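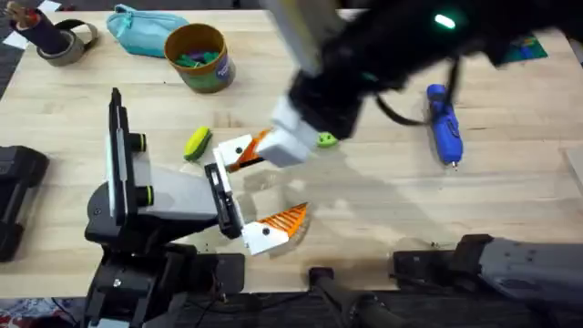

Welcome, and thank you for your interest in the Wombridge gripper trials! We get a fair few messages asking the same things, so I've gathered the answers up for you. If yours isn't among them, do write in and I'll add it when I next sit down with a cup of tea.

## What are you comparing?

Mainly fingertips. We have two arms working at one table, and we're trying ridged orange pads on white fingers against the plain flat pads we used through the winter. Once that's settled we'd like to compare two controllers, the Bucur and the Hiltard, but I'm trying very hard not to change everything at once (I have done that before, and spent a miserable fortnight unpicking it).

## Why two arms? Wouldn't one do?

For picking things up and putting them down, one does very nicely. Passing an object from one gripper to the other is where a pad really shows its character, though, as both sets of fingers have to share a small object for a moment and then one of them has to let go gracefully.

## How many tries does each pad get?

Each set of pads gets 144 tries, and every try goes in the log, even the embarrassing ones. I did stop at 100 the first time, and the gap between the pads was too small to be sure of, so we carried on and have kept to the longer run ever since.

## What counts as a drop?

If the object leaves the fingers before it was meant to, it's a drop, even if it lands somewhere convenient. A slip that the gripper recovers from is written down separately. We allow three seconds for a hold after the handover, and anything that survives that is a success.

## Do you tidy the table between runs?

Only a little. I like a few ordinary bits and bobs left round the edges, tape and a pouch and whatnot, so that the cameras have something to cope with. Anything in the path of the arms does get moved, please, before you press start!

## Are ridged pads better, then?

On soft things I'd say yes, and I've grown rather fond of them. With small hard pieces I'm less convinced, as a piece can settle between two ridges and come out at a funny angle. The full tables will go up in May, when Asbridge have finished their half.

## Can I send you a pad to try?

Please do! Send a matching pair for each gripper, so four pads altogether, with a note of the material and the screw size. Allow 14 days for us to fit them in, and mark the parcel for Trudy Trevaskis so that it finds its way to my bench.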